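Sikilell Veterinary Hospital

Sikilell Veterinary Hospital is an animal hospital in the town of Handerness. It treats farm animals, horses and household pets, and it is the only veterinary practice in the Majimbun valley with an overnight ward. The hospital is run by the Skultari Animal Health Trust, a nonprofit body that also operates a mobile clinic for outlying farms.

History

The practice began as a livestock clinic in a rented feed store near the Handerness stockyards. Most of its early work was with dairy cattle and sheep, and small animals were seen only on market days. As dairy farming in the valley declined, the clinic took on more dogs and cats, and by the time the stockyards closed, pets made up the larger share of its patients.

The Skultari trust took over the practice after its founding partners retired. It bought a former seed warehouse on the east side of town and converted it in stages. The outpatient rooms opened first, followed by the surgical wing and then the large animal barn. The feed store was kept for storage for several years and was later sold.

Buildings

The main building has 13 exam and treatment rooms on a single floor. Dogs and cats have separate waiting areas with separate street doors. Birds, rabbits and reptiles are seen in a room at the rear, away from the kennels, where the temperature can be set apart from the rest of the building.

There are 2 operating rooms, one for routine procedures such as spaying and dental work and one for orthopedic and abdominal surgery. The large animal barn stands behind the main building and has 10 stalls, a padded recovery stall and a set of cattle stocks. A covered lane connects it to the loading yard, which has room for trailers to turn.

Equipment

The hospital has digital X-ray, ultrasound and an in-house laboratory for blood and urine tests. Samples needing culture or tissue study are sent to an outside laboratory. Kennel heating, incubators and infusion pumps are looked after by a small maintenance shop on site, which also repairs the portable units carried by the mobile clinic.

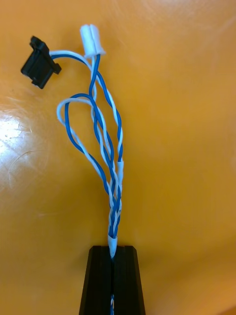

Wire harness with blue and white twisted wires and two plastic connectors.

Backup power for the wards and operating rooms comes from a diesel generator next to the barn. It was added after a winter storm left the east side of Handerness without power for most of a night – the patients on the ward at the time were moved to the front rooms, where portable heaters were used.

Services

Routine care includes vaccination, parasite control, dental cleaning, microchipping and health certificates for travel. The emergency desk is open at all hours. After 10 p.m. callers are first put through to a veterinary nurse, who decides whether the animal should be brought in or seen the next morning.

Farm work is handled by a separate team. It covers herd health visits, calving and lambing calls, lameness exams and pre-purchase exams for horses. The mobile clinic follows a fixed route through the upper Majimbun valley and stops at village halls and larger farms. Surgery is not done in the vehicle, apart from minor wound repair and the castration of young livestock.

A low-cost neutering program for cats runs each May. In its most recent season 1041 cats were treated, a figure that includes both owned animals and feral cats brought in by trapping groups. Feral cats have the tip of the left ear removed under anesthetic so that they can be recognized later.

Training

The hospital takes veterinary nursing students on placements and offers a one-year internship for new graduates. Interns divide their time between the small animal wards and the farm team, and take part in the night rota after their first term.

Funding

Most of the hospital's income comes from client fees. The trust pays for the mobile clinic and the cat program through donations and the rent from a parcel of grazing land it owns outside Handerness. Owners with low incomes can apply for reduced fees, though elective procedures are not covered.

See also

Majimbun valley
Handerness stockyards
Skultari Animal Health Trust

This page was last edited on Dec 23, 2024.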